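Dretgate gripper build, fingers slipping on the bowl

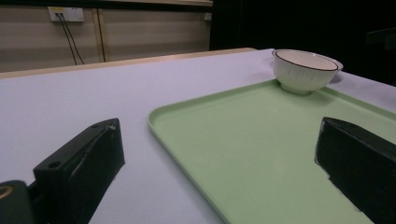

Bowl test on the green tray, bench end of the shop

noemi_d
Evening, all! Both fingers are printed and screwed on, and I've done 11 tries at that ribbed bowl (my aunt's, so please be kind). Would you line the tips with rubber?

primofarina
Lovely work, Noemi! Yes, rubber, 6 mm, and go slow.

samu_c
I'd disagree, Primo, sorry. Thick rubber rolls on ribs. I'd grab the rim and leave the tips bare.

noemi_d
Rim first, then, and rubber after supper!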